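November, evening

Rain until four. I had told myself that today was for the cards and the wooden organisers, and for once I stuck to it. The cards have been living in a biscuit tin since we moved up from Ostau, and the tin no longer shuts. Business cards, room cards, postcards, the little printed ones that come tucked in with parcels. I would have guessed 100 of them. When I tipped the tin out on the bed and counted properly there were 62, plus 2 that had stuck together and would not come apart, so I put those back in the tin.

Carried the lot through after breakfast and made a start. Slower going than I expected, as I kept reading the backs.

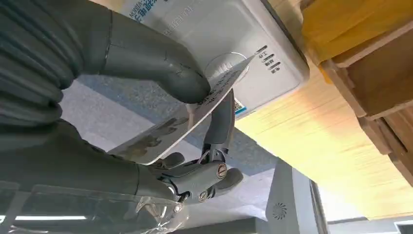
How do you get old cards to lie flat again? Put them under a heavy book for a few nights with a sheet of plain paper on either side, and keep them away from the radiator.

I did the worst ones that way last week, under the Skevbridge atlas, and they are much better. The postcard from Cárdenas still has a bend across one corner but I can live with that.

Then there was the matter of what goes where. I first thought of sorting by place, but most of the places have only one card each and Skitolow has far too many. By size made more sense. The tall ones can stand up in the organiser with the grid of compartments, and the small ones can lie down in the tray. I don't mind if a few stick out at the front. It makes them easier to find.

Bram Van Acker rang at eleven about the shelf brackets, and I asked him what he does with his. He throws them away. He said he once had over 2000 football cards and sold them in one go to pay for a bicycle, and has not kept a card of any kind since. We talked about the brackets for a while after that. He will bring them when the road is clear. 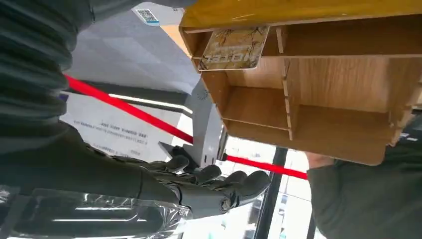

A hotel card in one of the upper compartments.

Lunch was soup and the end of the brown loaf. Afterwards I wrote out a list of the places I could remember, to go with the cards, and got stuck on two of them. One is a guest house where we had the room over the kitchen and smelled of onions for days. I can picture the stairs but not the name. I have left a gap for it.

I also want some thin felt to line the bottoms of the tray sections. Cards are hard to pick up off bare wood, especially the shiny ones - you end up chasing them into the corner with a fingernail. Green if they have it, otherwise whatever is cheapest. 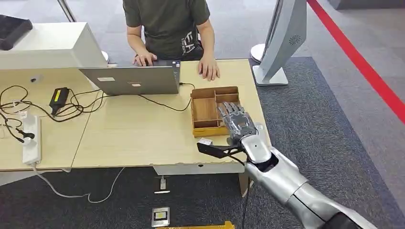
Felt, then, and a small pot of glue, as the old one has gone solid. I would rather glue it only at the corners so that it can come out again. The larger section needs one good piece and the smaller ones can be done from offcuts.

Stopped at half past five. Still to do: the felt, the list, and the two stuck cards, which I may try over the kettle tomorrow.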